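Ticket: Campaign finance report upload rejected, "period totals do not reconcile"
Status: Open, waiting on filer
Product: Zirnby filing portal, county and municipal races
Opened by: deputy campaign manager, Multari for District Attorney

Hi again, it's me from the Multari campaign. I know I closed this one last night and thanked everybody, and now I'm reopening it, sorry! The December report still won't go through.

Quick recap for whoever picks this up. We're filing the pre-primary report for the DA race in Jutstead. I export from our bookkeeping spreadsheet, upload the file, and the portal chews on it for a while and then gives me the red banner: "Period totals do not reconcile with Schedule A." No line number, no hint, just the banner. The file has a little over 3,000 rows because we get a ton of small online donations (which is great, except on nights like this).

Stuff I've tried so far:

Cleared the browser cache, then switched browsers altogether. Same banner.

Re-saved the file as CSV UTF-8 like the help page says. Same banner, although it did fix the weird characters in two donors' last names, so that was nice.

Split the export into 5 smaller files and sent them one at a time. The first four went in fine! The last one failed, so at least I know the trouble lives somewhere in there. I deleted the four drafts afterward so we wouldn't end up with doubles.

Cut the bad file in half, and in half again, until I was down to 60 rows. Went through them with a ruler on the screen like my grandmother doing her checkbook. Everything looked normal to me - dates inside the period, addresses filled in, employer and occupation on everybody who needs one.

Then I found the McIntyre check. That donor gave $800 in the last week of the period, and the bank sent it back. Our bookkeeper entered the return as a negative contribution on the same schedule instead of putting it in with refunds. I took the negative row out and tried the upload again and got a brand new error: "Cash on hand does not match calculated balance." So I've traded one problem for another, but I feel like I'm warm.

Here's where I need help. Do I leave the original check on Schedule A and put the return somewhere else, or does the whole thing come off like it never happened? The ethics commission handbook has a page on refunds, but it's all about the campaign choosing to give money back, and this isn't quite that. I'd also really like this to be right the first time. Our opponent's people read every report we file, and a missing donation is just the kind of thing that ends up in a mailer.

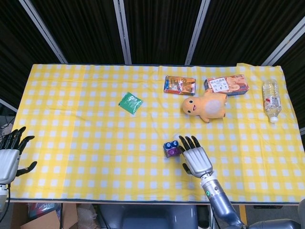

Francine Sutherland: Leave the original check on Schedule A with its real date. The return goes on Schedule D, code RT, and you link it to the check with the receipt ID from your export. Once it's linked, the portal subtracts it from cash on hand for you, so don't subtract it on the summary page too. Please send the full file again and not the split ones, or the summary page will only pick up the last piece.

Thank you, Francine! Okay, Schedule D. I was in there earlier and the code dropdown only showed me RF and OT, no RT. Is that something you have to switch on for our account? I'm logged in as a preparer and our treasurer has the main login, if that matters. I'll be at my desk until 11 p.m. and I've got the full file ready to go.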